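Section 3. Setting up a table by the window

This section covers placing the Ferkeo table in a room with a large window. The catalog says the table "belongs in daylight." Maybe it does, but daylight is also what fades wood, and the catalog doesn't have to live with the result. Read the section through before you move anything heavy.

3.1 Before you start

You will need a tape measure, a soft cloth, the felt pads from parts bag 19 and a second person. The box claims that one adult can do the job alone. Don't believe the box.

Open the window as far as you normally would and note how far it swings into the room. Most placement mistakes are made with the window shut.

3.2 Placing the table

1. Clear the floor under the window and sweep it. Grit under a table leg will scratch the floor the first time somebody pulls the table toward them.

2. Turn the table upside down on a blanket and stick one felt pad to each foot. Press hard. The adhesive is advertised as permanent, which in our experience means until March.

3. Lift the table into place, one person at each end. Do not drag it, pads or no pads.

4. Leave enough space between the table and the wall for a hand to reach the window handle. If you have to lean across the top to get at it, move the table forward. Leaning on the edge is how most tops come loose.

With a light wooden top and a big window behind it, glare is the next thing to deal with. 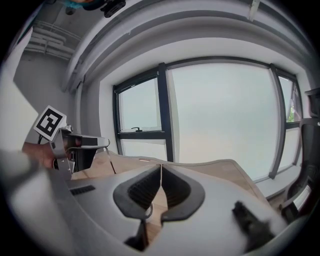
5. Sit down in the chair you will use most and look toward the window. If you find yourself squinting, turn the table so that the light comes from the side. A sheer curtain also helps, though less than the people who sell curtains suggest.

6. Check that the table stands level. Put a pencil on the top and see if it rolls. The Flotell leveling feet (part 1112, sold separately) are well made, but a folded piece of card under the short leg does the same work for nothing. Try the card first.

Note: A pale sky can be harder on the eyes than direct sun – there is no single bright spot to avoid. Check the table on an overcast day as well before you decide you are done.

3.3 Looking after the top

Wipe the top with a damp cloth and dry it right away. The leaflet packed with the table recommends Xia wood cream once a week. We doubt any table needs that much attention. Twice a year is plenty, and too much cream leaves a sticky film that collects dust.

Small objects left in one place for months can leave an outline when the wood around them changes color. Shift them now and then. "Fade-proof" finishes may slow this down; we have yet to meet one that stops it.

Caution: Do not stand on the table to clean the window or hang curtains. The printed load limit of 100 kg assumes weight spread evenly over the whole top, and a person standing on one corner is a different matter.

Caution: Keep hot pans off the bare wood. The Unus mats are described as heatproof, but the description gives no temperature, so put a proper trivet underneath.

Guide last revised July 13, 2026. Replacement felt pads are listed in Section 7.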